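**Rorier Street Orchard Share - minutes of the spring meeting**
14 April 2019, upstairs room at the Pundari

Minutes of the last meeting were read and passed with one fix: the ladder belongs to the share, not to the school.

Fruit and plates, two ways: 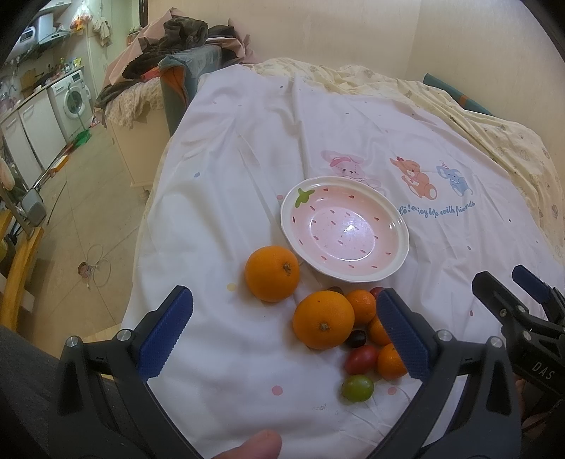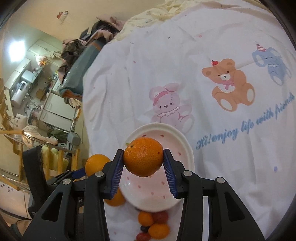

The first item was the June fruit supper, and what a good long talk it was! Last year's supper fed 130 people and the line for the pie table went out past the gate, so we're adding a second table and moving the drinks under the walnut. Everyone liked the idea of bright, mismatched dishes brought from home, and a strawberry-shaped plate like the pink one would be perfect for the kids' end. White oval plates will do nicely for the sliced fruit. Please put your name on the bottom of anything you want back - we still have a blue bowl from last year.

**Trees.** The Utard nursery has held 22 young pears for us, and they look wonderful, straight and well budded. Planting will go along the north fence, where the old plums came out. There was some back and forth over spacing. The wider spacing won, which leaves 6 trees for the slope by the pump. The Jurčo plum by the shed is in full bloom again after that awful winter, and several members went out at the break just to stand under it.

**Money.** We have around 4000 dollars in the account after paying for the pears. A new hose reel was approved. The cider press repair was put off until we hear back about the screw, which may have to be made specially.

**Water.** The lower tap drips. A washer has been bought and will go on before the next work morning. The rain barrels are full and the lids need to stay on, please, for the mosquitoes' sake (or rather ours).

**Other business.** A member asked if we could trade extra apples for honey with the Pundari garden. Big yes from the whole room. Also, the spare gate key is missing from the hook, so check your coat pockets.

**To do before the next meeting**

- Mark the planting holes on the north fence
- Ask the school about borrowing benches for the supper
- Order the hose reel
- Print the pie sign-up sheet

Next meeting in June, same room, the week before the supper.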